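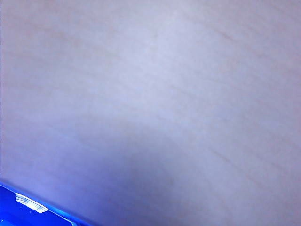
A blue gripper part close to a pale work surface at the Vasolley test site.

VASOLLEY, July: Himska is opening its robot arm planning program to small workshops, labs and offices that want to buy their first arm and would like to know what the whole thing costs before they sign anything.

The program grew out of Mulder, our in-house trial of arms on everyday desk work. We went in thinking the arm would be the hard part of the budget. It was the easy part! Spare pads, cables, mounting plates and staff hours kept turning up on the bill, and we learned a lot from writing every one of them down.

Members get the Plullen workbook, a plain spreadsheet with 333 line items drawn from the trial. It covers purchase, lease and shared use, and it has a separate page for the things people tend to forget, such as floor space and time lost to moving furniture.

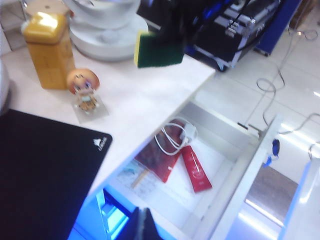 We ran the trial with ordinary desks and ordinary clutter, and we would urge any buyer to do the same. A sponge, a drawer and a few cables will teach you more about reach and grip than a bare bench will. Bring your own objects to a demo and ask for a full hour with them.

Each site that joins gets 4 planning calls, a loan kit of gripper pads and a review of its draft budget. There are 762 places in the first round. The fee is $1,000 per site, and it stays the same however many arms you plan to buy.

Sign-up is open now through the Himska office in Vasolley. The workbook goes out as soon as a site is confirmed.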